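We use cookies to remember your settings and to count visits. By carrying on you accept this. Accept | Manage choices

Looking after a family's papers and keepsakes after a move from another country
Last updated: Fri 14 August

These tips are for households that came here as refugees, and for their children and grandchildren, who often end up with the papers. Most of it needs only a table, clean hands and a dry afternoon. Catarina Correia wrote the first version for the Ghumman family history group, and Hina Malik added the parts on recordings and cloth.

Sorting

Clear a table and wipe it down. Keep food and drink in another room. Wash and dry your hands before you begin and again whenever they feel greasy. Cotton gloves make it harder to turn thin paper, so leave them off for letters and put them on only for negatives and shiny prints.

Make one pile for anything you may still need to show to an office: travel documents, camp registration cards, sponsor letters, naturalisation papers, school certificates. Everything else can go in order of who it belonged to. If you don't know, write "not known" on a slip and carry on. An aunt may recognise the handwriting later.

Don't throw away envelopes. The postmark is sometimes the only proof of where a relative was living in a given year.

Paper and photographs

Take out rusty staples by bending the legs up with a blunt knife and lifting the staple from the front. Pulling tears the sheet. Old sticky tape should be left alone unless it is already falling off.

Photographs stuck in a self-adhesive album will sometimes come free if you slide a length of dental floss behind them with a slow sawing movement. If the print starts to bend, stop and scan the whole page.

Write names on the back in soft pencil, near the edge, with the photo face down on something hard. Put down every spelling of a name that the family has used. Many names were changed by clerks on arrival, and a cousin searching under the old spelling won't find the new one.

Store papers in acid-free folders inside a lidded box, on a shelf in a room you live in. Lofts get too hot and garages too damp. Ours are in the cupboard under the stairs, one shelf up from the floor, and have been there since May.

Scanning and old computers

Scan letters in colour, even when they look black and white. Use 300 dots per inch for letters and 600 for small photographs. Name each file with the year first, then the surname, then a few words. The Correia box came to 305 scans, 68 of them photographs, and without the year at the front they would have been impossible to put in order.

Check any computer that has been put away in a cupboard before it goes to the tip. Emails from relatives abroad and the first digital photos of a return visit are often on it and nowhere else. Shut it down, unplug it, lay it on its side and touch bare metal before reaching in. The drive is normally held by a few screws or a plastic clip and will work in a cheap USB case. Copy everything first and sort it afterwards. Leave the power supply closed up, as it can hold a charge after it has been unplugged.
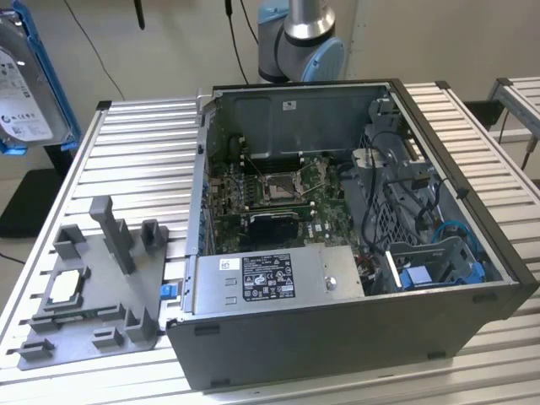
Tapes and recorded talks

Cassettes sent home in place of letters should be wound right through once, forwards and back, before you play them. Copy them at normal speed in one go and trim the silence another day.

If you are recording an older relative, sit in a room with curtains and a carpet and turn the fridge off if you can hear it. Put a note on the kettle so you remember to turn it back on. Forty minutes is long enough for one sitting. Let them choose where to start, and don't press about the war years or about people who were lost. Ask afterwards who may hear the recording and write the answer down with it.

Cloth

Don't wash a scarf or blanket that was carried on the journey. Shake it gently outdoors, roll it around a tube covered in clean cotton, and tie it loosely with tape. Look at it twice a year for moth.

Sign up for our newsletter and get new tips by email once a month. You can unsubscribe at any time.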